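The Flower Counter at the Back of the Store

On a Thursday in December, the first truck reaches the loading dock at the Brito wholesale market a little after 4 in the morning. By then the buyers have been standing at the gate with coffee for a while. Most of them own small shops. A few buy for hotels, and one or two buy for grocery chains, which used to send no one at all.

The grocery buyers are the reason the rest have started coming earlier. Over the past several years supermarkets have taken a growing share of the ordinary bouquet trade in this part of the state, the kind of flowers people pick up on the way to dinner. The small shops still hold weddings and funerals. What they have lost is the weekday customer, and many owners say the weekday customer paid the rent.

At the same time a second change has been going on, and it gets less attention. People are buying flowers that were never alive.

Artificial flowers have been around for a long time. Silk ones were made by hand in workshops and sold to hat makers. Paper ones were common in homes that could not afford fresh. Plastic arrived after the war and gave the whole category a bad name, and for decades the fake plant was something found in a dentist's waiting room with dust on the leaves. Florists would not stock them. Some still won't, and a few I spoke with were short about it.

But the quality went up. Makers began coating stems so they could be bent and would stay bent. Petals were printed with veins and uneven color. The better ones now have a slight dampness to the touch, from a finish that the trade calls real-touch, and at arm's length a shopper may have trouble telling one from the cut version.

Arent, a home goods store with 9 locations, moved its artificial stems from a bin near the registers to a counter of their own two years ago. The counter is set up like a florist's, with buckets and wrapping paper, and a clerk will put a bunch together for you. It carries 265 kinds of stem. The most expensive is a branch of magnolia. The best seller is a plain white tulip.
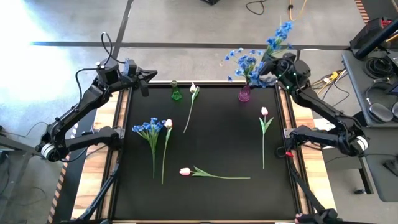

Blue is a special case. Very few flowers are truly blue in nature, and the ones that are, such as delphinium and cornflower, have short seasons and don't travel well. Fresh blue roses are white roses that have been dyed, and the dye can come off on a tablecloth. For that reason brides who want blue have often been talked out of it, or talked into purple. With artificial stems the color costs the same as any other. The buyer at Arent said blue made up a much larger part of sales than anyone had planned for, and that the store ran out of it twice last spring.

Wedding customers have changed the business in other ways. A couple can order stems in January for a June wedding, put the centerpieces together at the kitchen table, and store them in the garage. If they don't like the result they can pull it apart and start over. Afterward they can sell the whole lot to another couple. Online groups for this kind of resale are busy all year, and the same set of table arrangements may go through four or five weddings before it gets too worn to pass along.

Rental companies have noticed. Ziner, which began with chairs and tents, added flower rental last year. It sends out arches and aisle pieces in crates, picks them up the morning after, and charges a cleaning fee for wine. The company says half of its flower customers also order some fresh, usually the bride's bouquet, because that is the one people smell.

Smell is the thing florists bring up first. A room full of artificial lilies smells like nothing, or like cardboard if the boxes were opened that day. Some stores sell a spray. I tried two of them at home. The first was close to dish soap. The second was better and lasted until lunch.

The environmental argument is harder to settle than either side would like. Fresh flowers are often flown long distances in cold storage, grown with heavy use of water and pesticides, and thrown out within 10 days. Artificial flowers are mostly polyester and polyethylene on steel wire. They can't be recycled in any town program I could find, since the materials are bonded together. If a stem is kept for years or reused many times, it may come out ahead. If it is bought for one party and put in the trash, it doesn't. Much depends on the buyer, and stores have no way to know what happens after the sale.

A third group of growers would rather people bought neither. Gindov is a flower farm on 4 acres outside the city, and it sells only what is in bloom. In December that means dried bunches, some evergreen, and hellebores if the weather has been mild. The farm runs a subscription from April to October and had a waiting list last season. Customers get what they get. Some weeks it is mostly foliage, and the farm receives complaints about that, which it answers with a printed card explaining what a late frost does.

The card is a good idea and I wish more farms used one. Few shoppers have any sense of what grows when. Roses in February are so normal now that a shop without them would look closed.

Back at the market, the small shop owners have mixed feelings about all of it. One has started mixing artificial branches into fresh arrangements for restaurants, where the tall parts stay in place for months and only the low flowers are replaced each week. The restaurants pay less, she does less driving, and she keeps the account. Another tried a shelf of silk orchids and took it down after a month, saying that people came in, touched them, and left.

By 7 the dock is mostly swept. The grocery trucks have gone, and the last of the carnations are marked down by the box. An owner I had talked with earlier was loading her van and had room for one more, so she went back and bought it.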